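4.2 Onset timing across the Ledesma sessions

We measured swing in 27 tracks recorded by instrumental groups working between jazz and beat music. Drum onsets were marked by hand by two annotators, Macapagal and Villanueva, and checked against the output of the Flarkum detector. After ghost notes were removed, 2,630 hi-hat onsets remained. Swing ratio was taken as the length of the first eighth note divided by the length of the second, averaged over four-bar windows.
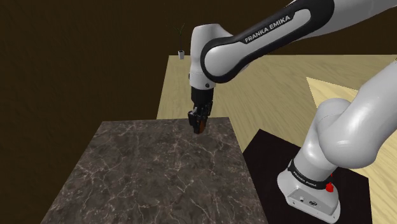

Figure 3. Rendered view of a Franka Emika arm over a dark marble-patterned block.

Swing ratio fell as tempo rose, as earlier work on acoustic trios would predict. The slope was shallower for tracks with a programmed bass part. In these, the drummer tended to hold one ratio through a full section and change it only at the boundary — most often where the bass dropped out. The Dolleo recordings are an exception and were fitted separately.

Nearly 600 onsets fell within a flam or drag and could not be assigned to a single grid position. We left them out of the fit but kept them in the density counts reported in Section 4.3. Disagreements between annotators were settled by listening at half speed.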